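Coddale Activity Center – Room and Equipment Safety Checklist
Area: Table activity room, ground floor
Completed by: Yu-ting Huang
Reviewed by: Soo-ah Baek
Period: June
Version in use: 4

Rating codes: OK = meets the standard. M = minor, fix at next routine visit. A = action needed before next use. N/A = not applicable to this room.

Comments are required for every M and every A. Comments on OK items are optional but are read at review.

Section 1. Floor and access

1.1 Floor surface sound, no raised edges or splinters
Rating: OK
Comment: Brown wood-grain planks. The lighter patches are weathering of the finish and were listed at the previous inspection. Passed a flat hand and a straightedge over the largest patches, no lip found. Keep on the list. If the finish starts to lift at a joint, change the rating to M and report to Hyun-seo Byun.

1.2 Floor free of loose items before session
Rating: OK
Comment: Checked at 8:40 a.m. with the room set up. Small balls are the main slip hazard in this room. See 3.4.

1.3 Clear walking route to both doors
Rating: OK
Comment: Minimum clear width measured at the table corner, 81 cm. The local standard for this room is 80 cm, so there is almost no margin. Do not move the table toward the window wall to gain space at the front.

1.4 Baseboards fixed, no protruding nails
Rating: M
Comment: Dark baseboard on the long wall is tight. The short return beside the storage closet moves when pressed. No nail exposed. Re-fix with adhesive and one screw, countersunk.

1.5 Walls clean, no loose plaster or fixings at head height
Rating: OK

1.6 Door closers operate and latch
Rating: M
Comment: Rear door latches on the second attempt. Closing speed needs adjustment. Not a fire door.

Section 2. Table

2.1 Table stable under load
Rating: OK
Comment: Pressed down at each corner in turn, no rocking. Feet seated on the floor, pads present on all legs.

2.2 Top surface free of cracks, chips and sharp edges
Rating: OK
Comment: Light wood top. Long edges checked by hand. One shallow dent on the underside, out of reach in normal use.

2.3 Corners acceptable for the user group
Rating: M
Comment: Corners are square. Acceptable for adult sessions. Corner guards are required for the after-school group and were in the drawer at the time of inspection instead of on the table. Ji-hoon Gil to add the guards to the setup card.

2.4 Top surface clean and dry
Rating: OK
Comment: Use the neutral cleaner from the Melnyk dispenser, diluted per the wall chart. The stronger product stored on the same shelf is for the restroom floors and leaves a slippery film on this table. The two bottles need clearer labels – carried over to 5.3.

2.5 Working height suitable for standing use
Rating: OK
Comment: Tested with a standing user working over the table and placing items in the basket at the far end. Forward bend of the back should be slight. If a shorter user has to lean on the edge to reach the basket, bring the basket closer. Do not supply a step.

Section 3. Baskets and sorting materials

3.1 Basket body free of cracks and broken mesh
Rating: OK
Comment: White plastic, rectangular, perforated sides. The usual failure on this pattern is a split between two holes just under the rim, where the side flexes when the basket is lifted full. Flex each long side outward with both thumbs and look for a white stress line. On white plastic the line is hard to see, so do it under the window. None found.

3.2 Handles secure
Rating: OK
Comment: Gray inserts on the short ends. Pulled each insert upward and outward. Both are seated. A basket with one missing insert is withdrawn, as the bare slot has a hard edge.

3.3 Basket placed correctly on the table
Rating: OK
Comment: Far end of the table, facing the user, and all of the base supported. No part of the basket may overhang. During the check the position was right and items were brought to the front rim at low height before release.
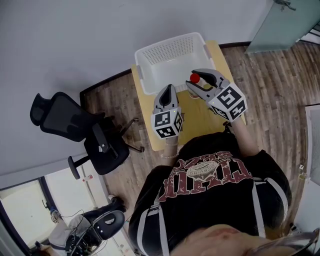

Item 3.3. Red ball held just above the front rim of the white basket.

Low release matters more than it may appear. A ball let go well above the basket tends to strike the rim and leave the table, and then it is a floor hazard under 1.2. Staff leading the session should correct this at the first miss and not wait for the end of the round.

3.4 Small balls accounted for and undamaged
Rating: A
Comment: The storage tub card gives a full set as 80. Count at inspection was 81. The extra ball is slightly larger than the others and does not match the set in finish. It probably came from the Drutholm room. An over-count is treated the same way as a shortage, as it means the card cannot be relied on. Return the extra, recount, sign the card.

3.5 Balls free of splits and flat spots
Rating: OK
Comment: Squeeze each ball once between finger and thumb. Discard any that stay dented. Three were discarded at the previous inspection and replaced from stock.

3.6 Ball size suitable for the user group
Rating: OK for adults. N/A for under-fours, who do not use this room.
Comment: If the room is ever booked for a family session, the small balls are to be locked in the closet and the large foam set used. This must be written on the booking sheet by whoever takes the booking.

3.7 Materials cleaned between groups
Rating: M
Comment: Cleaning log has initials for the basket but not for the balls on several lines. A-yeong Jang confirms both are washed together in the mesh bag. The log needs one column for each, or one column headed for both. Either is acceptable.

Section 4. Users and clothing

4.1 Closed shoes worn
Rating: OK

4.2 Loose straps, cords and lanyards secured
Rating: OK
Comment: Shoulder straps are permitted at the table when they lie flat against the body and have no free ends in front. Lanyards go inside the shirt or come off.

4.3 Jewelry acceptable
Rating: OK
Comment: Thin bracelets are permitted. Wide or hooked bracelets can catch in the basket perforations and are to be removed. The wording on the posted rules says "no jewelry," which does not match this checklist. Soo-ah Baek to decide which text stands.

4.4 Sleeves clear of the work
Rating: OK
Comment: Short sleeves or sleeves rolled above the wrist.

4.5 One user per table side
Rating: OK
Comment: Two users on the same long side have been seen in other rooms. Elbow contact is the usual result. The limit is to be read out at the start of each session.

Section 5. Storage and housekeeping

5.1 Baskets stored at or below shoulder height
Rating: OK
Comment: Second shelf. Nested baskets no more than 4 high. Above that the stack leans toward the closet door.

5.2 Shelving fixed to wall
Rating: OK
Comment: Lulivier brackets, all screws present. Hand-tight check only. Torque check is part of the annual building inspection and not of this form.

5.3 Cleaning products labeled and separated
Rating: A
Comment: See 2.4. Floor product and table product share a shelf and the bottles are the same shape. Floor product to be moved to the lower cabinet and locked. This was done while the inspector was present but the shelf label still reads as before. The rating stays at A until the label is changed.

5.4 Waste bin emptied, lid working
Rating: OK

5.5 First-aid kit present and in date
Rating: M
Comment: Kit present. Small adhesive dressings low. Eyewash pods in date. Refill at next supply order.

5.6 Emergency contact sheet posted and current
Rating: OK
Comment: Extension for the front desk checked by calling it.

Section 6. Lighting, power and air

6.1 Even light on the table surface
Rating: OK
Comment: No glare on the tabletop at the time of the check. In late afternoon the blinds on the window side need to be half down.

6.2 Cables routed clear of walking route
Rating: OK
Comment: Any cable that has to cross the floor must be under the rubber cover. The cover is kept behind the closet door.

6.3 Outlets and plates intact
Rating: M
Comment: Plate beside the rear door has one loose screw. Tighten. No crack in the plate.

6.4 Ventilation working
Rating: OK
Comment: Filter light off.

Actions

3.4 – Return the odd ball, recount the set, sign the storage card. Ji-hoon Gil. Before next use.
5.3 – Replace shelf label. A-yeong Jang. Before next use.
1.4 – Re-fix baseboard return. Hyun-seo Byun. Next routine visit.
1.6 – Adjust rear door closer. Hyun-seo Byun. Next routine visit.
2.3 – Add corner guards to setup card for after-school group. Ji-hoon Gil.
3.7 – Correct column headings in cleaning log. A-yeong Jang.
4.3 – Align posted rules with checklist on jewelry. Soo-ah Baek.
5.5 – Order small dressings. Yu-ting Huang.
6.3 – Tighten outlet plate. Hyun-seo Byun.

Reviewer's remarks

Both A ratings are quick to clear and the room can stay on the schedule provided they are signed off before the first group. I do not agree with leaving 1.3 at OK without a note on the floor. One careless push of the table puts the route below 80 cm. Please tape the positions of the two front legs and add the tape to item 2.1 in the next version of this form.

On 4.3, the checklist text stands. The posted rules will be reprinted.

S. Baek

Added after review: tape applied to floor at both front legs. Route remeasured at 81 cm. Storage card recounted at 80 and signed by J. Gil, 3:15 p.m. Item 3.4 closed. Shelf label for 5.3 is printed but not yet fixed, item remains open. Y. Huang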